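Open day at a robotics workshop: worth bringing a skeptical father-in-law?

Posted by Rasa Paju
10/24/19

Galtard is holding one of its open days and my husband has signed up all four of us, including his father, who repaired office machines for a living and believes robots are a racket. The flyer says "hands-on demonstrations" and nothing else. Has anyone been? Specifically: is there anything to see, do they let regular people touch things, and is there somewhere to sit? He has a bad hip and strong opinions about standing. We would be driving in from Burnau, so I'd like to know before I commit to the car ride home with him.

Berwyn Vaughan
904 points

Went in July. Parking is terrible. Robots were OK.

Rosemarie Ruppert
2564 points

I went to the same one as Berwyn and I'd call the parking merely bad. Use the lot behind the Presalach building and walk over.

Adjust your expectations on the robots. If your father-in-law is hoping for something that strides up and shakes his hand, he will have a long afternoon. Most of the demonstration is a person doing household chores with a pair of hand-held grippers, very slowly, while visitors stand there and give advice. The one I watched was a desk phone. Take the handset off, lay it down, put it back. I have done this thousands of times in my life and never once drawn a crowd.

That said, they do let you try, and I was humbled. Two rubber fingertips on each side is not a lot to work with, and the coiled cord has its own plans. I got the handset back on the phone on my fourth go, crooked. The man behind me got it on his first and was unbearable for the rest of the tour. If your father-in-law fixed office machines he may well be that man, so consider whether you want this.

The part where the recordings are used to train an arm is a talk with slides. It runs long. The speaker was good on why cords and cables are a pain for robots and less good on stopping. Sit near the door.

On chairs: there are some, but they aren't lined up for an audience. Ask when you check in and somebody will find him one. Admission was free when I went, and coffee was extra, which struck me as the wrong way around.

Pentti Laaksonen
1000 points

Don't bother with Galtard, go to Swanepoel instead. They have a big arm that stacks crates behind a fence. You can't touch it but it is loud.

Rasa Paju

Thank you, Rosemarie. I read him the bit about the telephone and he has gone to look for his reading glasses and his good screwdriver. I've told him the screwdriver stays in the car.

Rosemarie Ruppert

Check his pockets. I dug out my one decent picture from the phone table, added below so he can study up.
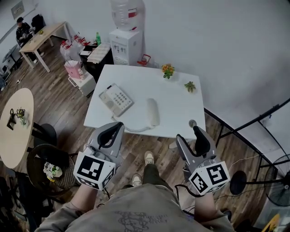

The phone table, handset off, both grippers at the ready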